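Open Day at Tondwood, Ballberg

Print this page | E-mail this page

The bus from Paltovham to Ballberg lets you off at the bottom of a hill, and the Tondwood works is at the top of it. The invitation had called this "a short walk from the stop." I would like to meet the person who measured it. By the time I reached the gate I had my coat over my arm and was in the mood to be unimpressed by anything they cared to show me.

What they cared to show me was shapes. Tondwood makes the oversized puzzle pieces, signs and sorting shapes that end up in museum play corners and dentists' waiting rooms, and once a year it opens the doors so people can see where they come from. This year that was 21st March, and there was a fair crowd, most of it under four feet tall. Admission was free, and so was the coffee, which tasted free.

You start in the drawing office, where a long pinboard shows how a shape gets from a sketch to the catalog. It takes longer than you would think. One simple arch had gone through a whole row of drawings in which I could find no difference at all, though the woman giving the tour spoke of the fourth version with real dislike. The catalog itself lay open on a stand. Every shape in it has a number, starting at 1,000, and the newest entry that day was 2,051. She was quick to say that a lot of the numbers in between had been dropped or never used, and that one was being kept free out of superstition. She wouldn't say which.

From there it's down a flight of metal stairs to the color room. Tondwood is proud of its colors and has given none of them names. There is a red, a blue, a yellow and so on, and that is what they are called, and after years of reading paint charts with names like breakfast cereals I could have hugged somebody. The wall of color samples is the best thing in the building to look at and the worst place to bring a child with a snack. A sign asks you not to touch. It had fingerprints on it.

I had come for the Bogdan, and I suspect most of the adults had too. The Bogdan is the big puzzle that Tondwood sells to schools and, in growing numbers, to grown people who ought to have other things to do. The pieces are thick, square-edged and hooked, and they go together in one way only. The box says ages 5 and up. I have owned one since last June and have had it together once, by which I mean that my niece did it while I was out of the room.

The pieces are laid out on tables in a side hall past the color room, and you are encouraged to walk among them and form opinions. Mine formed quickly. Looked at one at a time, they have a good deal of character, and most of it is stubbornness. They look like letters from an alphabet that was turned down. You stand there trying to read them, and the small boy next to you is trying to read them too, and he gets an answer ("it's a chair") and you don't.

The one I spent longest with was the red one. It has bars that cross near the middle, and hooks that bend away at the ends as if each had somewhere else to be. There is a small opening up in one corner and a bigger one lower down, and on a dark table the openings go nearly black, so that you end up looking at the holes as much as the piece.

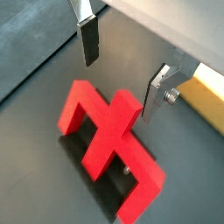 The red piece. Two openings, several corners, no obvious way up.

I asked which way up it goes. I was told that this is the question. I said that I knew it was the question and was asking for the answer, and we left it there.

The color does it a favor, I will say that. It's a flat, matte red with no shine to hide behind, lighter along the top where the light lands and a good deeper red down the sides, and you get the thickness of the thing straight away. My own set lives on a beige carpet under a lamp and has never looked half so serious. I have made a note to buy a darker table, which will sit on the list with the other things I have decided to buy after visiting factories.

Past the side hall is the packing room, where the tour slows down, mostly on account of the tape. Tondwood packs its sets by hand, and the packers had agreed to let visitors have a go at boxing one up against the clock. The trick with hooked shapes is that they nest if you're clever and fight if you're not. Mine fought. I got the lid to within an inch of closing and leaned on it in a casual way until I was asked to stop. A girl in a raincoat then did the same box in no time at all, and was given a badge. I was given a leaflet.

There was a talk after lunch on the history of the works, held in the old timber store, which is a handsome space with very poor heaters. I learned that the building was put up for making chair legs and that the hill was considered an advantage at the time, everything being sent down it on a chute. The chute is gone. I asked whether there were plans to bring it back for visitors and got the only real laugh of the afternoon, though I hadn't been joking.

The shop is by the exit, as shops are. Seconds are sold out of a big crate by the door, single pieces with some small fault in the finish, and there was a scrum around it all day. I dug out a blue one with a scuff along one edge and have been using it to hold the kitchen door open. It does this better than anything else I have owned. The full Bogdan set was on the top shelf behind the register. I didn't need another, and I looked at it for quite a while.

A few practical points for anyone going next year. Parking is in the field opposite and they let in 300 cars before they shut the gate, so drivers should come early, and everyone else should take the bus and wear proper shoes. The metal stairs are steep, but there is a lift if you ask at the front desk. The sandwiches sell out by noon and the soup does not, and there are grounds for both. Go round the side hall twice, once on the way in and once on the way back when the children have gone off to the packing room, and you can get close to the tables.

The walk back down to the stop took me a few minutes. The Paltovham bus was early and I watched it leave.

Print this page | E-mail this page

Recent visits
Paltovham Button Fair: a day among the trays
Inside the Ballberg rope shed
Two hours at a soap works, one of them in the shop
The Paltovham model harbor reopens
Where to eat near Ballberg (a short list)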